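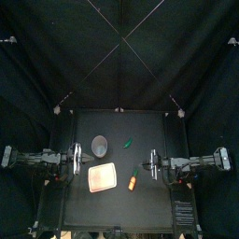 Jhonatan Rivadeneyra wrote in after the last issue to say that any two-arm cell without wrist cameras is a toy, that he would never go back to a single fixed view, and that testing the question at all is a waste of bench time. He may be right about the cell he runs. I've now spent two weeks with the Toltik wrist cameras on ours, and I'm less sure than he is.

Some background for anyone who skipped the July issue. Montoya sells the Toltik cameras as an add-on, in pairs, with a bracket for each arm and a sync box that sits under the table. The quote we got was $2,711 for the lot, before cables. The brochure promises "human-level grasp awareness," a phrase I've asked two salespeople to explain without getting the same answer twice. What you get in the box is a pair of small color cameras that run at 60 frames a second and a plug-in for the Hokura controller. The plug-in took most of a day to install and wanted a license key that arrived by email four hours later.

I kept the comparison dull on purpose. Same Hokura controller, same grippers, same fingers, same speed limits. One block of attempts used only our fixed camera. The other used the fixed camera plus the Toltiks. We ran 314 pick attempts all told, split evenly, with the objects put down by hand between attempts and nobody allowed to nudge one that had landed badly. Tahsin Bepari kept the log and was strict about what went in the success column: lifted clear of the table, held, and set down without the arm stopping itself. I argued with a few of those calls and lost.

With the fixed camera alone, the controller was fine on anything that stood tall and had a plain outline. It was poor at judging height on low items. On those it would come down a little long or a little short, close on the edge of the thing, and push it along the table. Adding the wrist view cut down on that kind of miss. I'll give Montoya that much without a fight, and it's the main thing Jhonatan has in his favor.

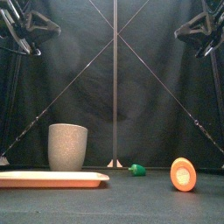 Approach angle was where I expected the wrist cameras to shine, and the gain was smaller than the sales talk had led me to hope. The fixed view is taken from far enough away that it already tells the controller plenty about how a thing is sitting. A toy pepper lying on its side with its stem toward the middle of the table, or an orange oval standing up on its narrow edge, can be sorted out before either arm starts down. The wrist camera then spends most of the approach agreeing with what was already known. When it disagreed, it was wrong often enough that I stopped assuming the closer view was the better one. Shiny rims were the worst of it. A row of highlights would get picked up as an edge, the target would shift partway down, and the arm would hesitate or back off. Turning down the exposure helped with rims and hurt with everything dark.

The other problem is one I haven't seen in any brochure. As the fingers get near the part, they take up more and more of the picture, and in the last stretch the camera is looking mostly at its own gripper. What's left of the object peeks out around the tips. The plug-in deals with this by freezing its last good estimate and going in on faith. That works if nothing has moved. If a fingertip has brushed the object and rolled it a little, the controller doesn't find out until the jaws close.
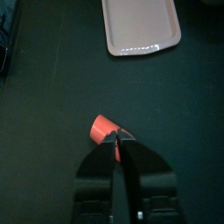 Round things suffer from this more than flat ones. With a short cylinder lying on its side, the far end is what tells you which way it points, and we wanted that end in view for as long as possible. Tilting the brackets a few degrees bought us some of it. Tahsin then found that the tilt made the trays harder, so we tilted them back, and the log has a gap in it where we gave up for the afternoon.

Set against all this is the price of doing something plainer. Altness makes a fixed depth camera that costs almost $700, and a friendly distributor let us hang one over the table for a few days. We didn't run a full block with it, so take what follows as an impression. It fixed most of the height errors by itself. It asked for no plug-in license, it added no weight at the wrist, and no cable had to follow the arm through every move. Cables are a sore point for me. One of the Toltik leads worked loose at the connector during the second week, and the controller carried on for several attempts using a stale picture without raising an error. I reported it to Montoya. They asked for a video.

If your work is peg-in-hole or threading, or anything where the last inch decides the job, I'd still try a wrist camera, and I'd borrow one before paying. For picking mixed objects off a flat table, I'd start with a decent fixed camera and better fingertips, then see what misses are left over. Our pair goes back to Montoya at the end of the loan unless they come up with a fix for the stale picture.

Jhonatan has offered to send his own success log, with the failures left in. I'll print it if it comes. Anyone else running Toltiks on a Hokura controller, please write and tell me what exposure setting you ended up with, and whether you've had the connector trouble too.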